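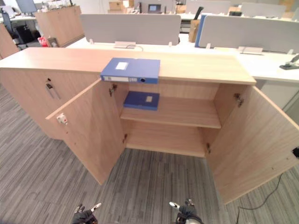 In February I finally finished my papers. I have lived in this country for 6 years, and in all that time every letter went into one drawer in the kitchen. Letters from the bank, from the school, from the tax office, the manual of a washing machine I sold before I moved here. When the drawer did not close any more, I took it out and put it on the bed, so that I could not sleep before I did something with it.

The first evening I only made piles. My mother kept her papers by person, one folder for each of us, and I tried this first. It did not work for me. The electricity bill belongs to which person? I sat a long time with this bill in my hand. Then I changed to sorting by who sent the letter, and the work went much faster.
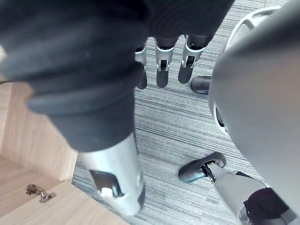

Grey cloth, close up.

I had 397 sheets at the end, and I know it because the scanner at the Ernell library counts for you. Scanning is free there until half past four, but you must bring your own memory stick. I kept on paper only what has a stamp or a signature, and it came to 62 sheets. The rest I put through the shredder of my neighbour, two evenings, with the window open because it smells like warm dust.

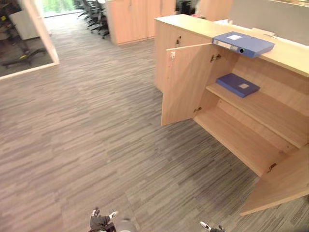 Photo: Achilleas Raptis

For the names of the files I use the year first, then the sender, then one word. So the letter about my boiler begins with the year, then Plirkus, then "boiler". It looks a little stupid, but the computer puts everything in order by itself and I find a letter in less time than I need to make tea. The rent contract I scanned in two copies - one is in Nolunlow with my sister, if something happens to my computer.

One thing I still do not know is how long to keep payslips. I asked at work and received a different answer from each person. 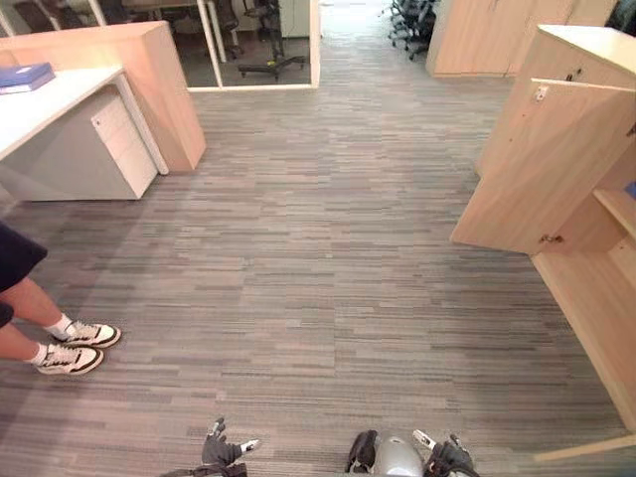
Pierina D'Amico wrote to me after my last post that she keeps every payslip until the pension begins, and that she would throw away the bank letters long before them. I think she is right, so mine went back into the folder.

The drawer is in the kitchen again. I keep the tea towels in it now, and new letters go on a hook beside the door until the end of the month.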